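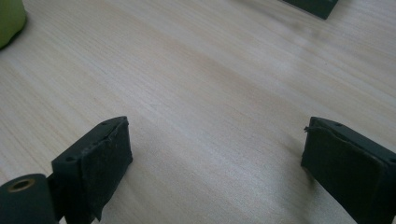
Session 4: Wiping down and reading a light tabletop

Courses Workshops Handouts Staff Contact
Clornovbridge > Furniture Care > Handouts > Session 4

Okay, so last time we got stuck on dark finishes and I promised we'd do pale wood next. This is the session I look forward to all year, I love a pale table! Before anybody opens a tin of anything, get down low and look at the grain. On ours it's fine and straight, a creamy beige with slightly warmer streaks running through it, and every pass you make today goes along those lines. Cloth, pad, oil, all of it.

Then look at the shine. A soft sheen on pale wood can hide a lot (old polish, a greasy patch, a scratch that Hugo Brunet will spot from the doorway), so walk to the other side and look again. I do this three or four times and yes, I look silly doing it.

What we're using:
- two cotton cloths, one damp and one dry
- the Vivau soap, 20 ml to a bucket
- 80 grit and the finer pads stay in the drawer until I say so

Wring the damp cloth out hard. Harder than that. Go end to end in one long stroke — no circles — and follow with the dry one before you start the next strip.

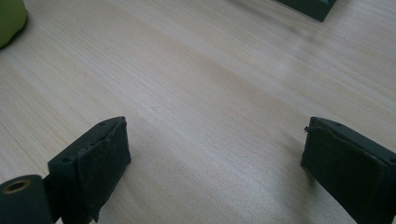 Page last changed: August 3, 2024

A few things came up in the April group that I want in the notes. Somebody asked if the grayer areas toward the corners of a table mean dirt. Maybe, maybe not! Light falls off across a wide surface, and pale wood shows it badly. Put a sheet of white paper down in the dull spot and compare. If the paper goes gray too, leave the wood alone.

Nadège Sabatier brought in a board from the Stanthorpe house that had been oiled over dust, and we passed it around. Run your palm over it if you missed that class, it's on the shelf by the sink.

For next time, read the Bouvier chapter on soap finishes (skip the part on lye) and bring a scrap of pale wood at least 40 cm long. Old shelf ends are fine.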